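Thread: what I've learned about above-ground pool filters after two summers with a Prurus sand unit and one with a Cludemness cartridge.

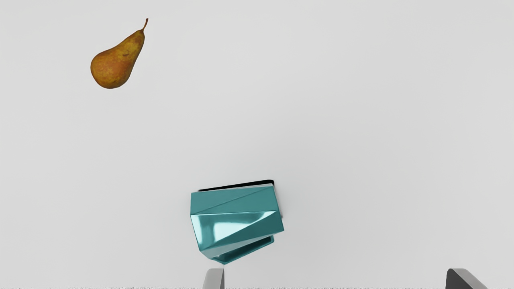
1/ Pump size first. Most people buy too much pump. My pool is small and the first pump I got was rated at 2000 gallons an hour. The sand tank it came with couldn't keep up, and I had sand blowing back into the water every time I started it. Dropped to the 1000 gallon model and it stopped. The other thing that sends sand into a pool is a cracked lateral. Those are the slotted arms at the bottom of the tank, and they join at a hub. The tank itself is the same kind of shape as a pear, wide low down with a narrow neck up top, so you have to reach a long way in to check them.

2/ If you do open the tank, tape over the standpipe before you pour sand back in. A sandwich bag and a rubber band works too. Fill the tank halfway with water first so the sand doesn't land straight on the laterals.

3/ Use pool filter sand. Play sand is too fine and it packs. I tried it in July when the store was out and the pressure was in the red by evening.

4/ Backwash when the gauge is 8 to 10 psi over where it sits when clean. Write the clean number on the tank in marker. Mine says 9.

5/ Turn the pump off before you move the multiport handle. Every time. I blew a spider gasket by being lazy and the part took longer to arrive than the whole job took to do.

6/ Cartridges. The Cludemness is quieter and there's no backwash line to run across the lawn. It catches finer dirt than the sand did. The downside is hosing it off, once a week in a normal stretch and every other day when the cottonwood is dropping.

7/ I keep two cartridges and swap them. One dries on the fence while the other runs. Rinse from the top down at an angle. Don't use a pressure washer, it tears the pleats.

8/ For sunscreen and body oil, soak overnight in cartridge cleaner and rinse well. Plain water won't get it out. I skipped this the first season and threw away a cartridge that probably had a few months left.

9/ Cost. I paid 300 for the cartridge setup with one spare. The sand filter and the smaller pump came to nearly 600, but the sand itself lasts years. If you plan to keep the pool a long time, sand comes out cheaper.

10/ Hoses: replace the clamps when you replace the hose. The Khumalo stainless ones have held up for me. The ones in the box rusted through before fall.

11/ Someone asked about the Clindberg combo units with the heater built in. I haven't used one. A neighbor has one and likes it, but his pool is in full sun and mine isn't.

12/ Winter: drain plug out, gauge off, sight glass off, all of it in the pump basket so you can find it in spring. Cartridges go inside once they're dry.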